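From: Edgardo Padilla
To: Quiambao Street Workshop members list
Subject: Re: [workshop] What is in the gray bins and can we throw it out

On the subject of the gray bins, someone from the Tuesday-ish crowd who asked not to be quoted by name (and then wrote to the whole list) said:

> I went looking for the tape measure at 9 in the morning and found it
> in one of the metal bins, along with a bunch of stuff that has no
> business being in a workshop. Can we please have ONE bin for tools
> and ONE bin for everything else? Or better, throw out everything
> else. Also the bins are in terrible shape. Are we getting new ones?
> I saw the Vasine ones in the catalog and they have lids.

Thanks for this. I've taken it in pieces, in the order I felt like answering.

First, the new bins. No. The Vasine bins are very handsome and cost 31 dollars each before the lids, and the lids are sold separately by people who know exactly what they are doing. We have 30 dollars left in the odds-and-ends line until April. I can do arithmetic, and so can the Vasine company.

As for terrible shape, I'd call it a used finish. The inside wall is scraped up and flaking toward the bottom, the floor has cloudy scuffs, and there is a small round hole in it that I would like everyone to bear in mind before putting screws in there. I've offered to sand and repaint them twice. Both times the list discussed color for a week and I went home.

Second, throwing out everything else. I got as far as the bin in front and lost my nerve. I'm putting it up to a vote, or at least to the usual grumbling. 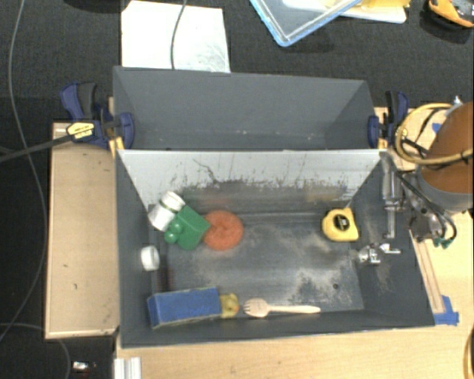 WHAT GOES WHERE, A PROPOSAL

The yellow tape measure. Goes on the hook by the door, where the label says TAPE MEASURE in my best capitals. It has spent more of its life in the bin than on the hook. I include myself in this.

The rubber duck. Stays. I know how this list gets, and I am not opening that thread again. It can live on the windowsill with its orange bill toward the parking lot.

The wooden fork. To the kitchenette drawer, after a wash. If it belongs to somebody's salad set, please claim it before the spoon gets lonely.

The blue box. The edges have worn down to a yellowish brown, so it has clearly been useful to someone at some point. I didn't open it. I was raised that way. Owner, please speak up, or I'll stop being so well raised.

The green toy block with the round knobs. Cirnance kids' table. They have a whole tub of blocks over there and won't notice one more, although a four-year-old did once audit me.

The reddish-orange round thing with the dent in the middle. I'm calling it a donut for filing purposes. It looks fuzzy. If it's a toy, see previous item. If it was ever a real donut, I'd prefer to be told privately.

The white container with the greenish band. Whoever brought it, please write on it what it holds. The same goes for every container on the premises, and yes, I mean the Amgate glue, which sat next to the coffee creamer all winter with the label peeled off. We were lucky.

The short white ring, or roll, or end of a roll. I have asked five people and received five answers, one of them "gasket." Going to the shelf of mysteries until somebody's project stops working.

Third, one bin for tools and one for everything else. Fine by me in principle. We tried it before, when the one at the back was supposed to be "everything else" and the one in front was "tools." You may judge the results. I think the trouble is that they're the same gray and sit one right behind the other, so a person with full hands drops things in whichever is closer. I'll paint a big T on one of them. The T will be white. I'm not taking questions on the white.

If you want any of the above, reply to me and leave the list out of it. Anything unclaimed by the next cleanup goes to the Cirnance swap shelf, duck excepted.

Also, could whoever borrowed the stapler put it back. It wasn't in the bin. I looked.

Edgardo

--
Quiambao Street Workshop members list
To stop getting these, send a message with "unsubscribe" in the subject line. Please don't send it to everybody.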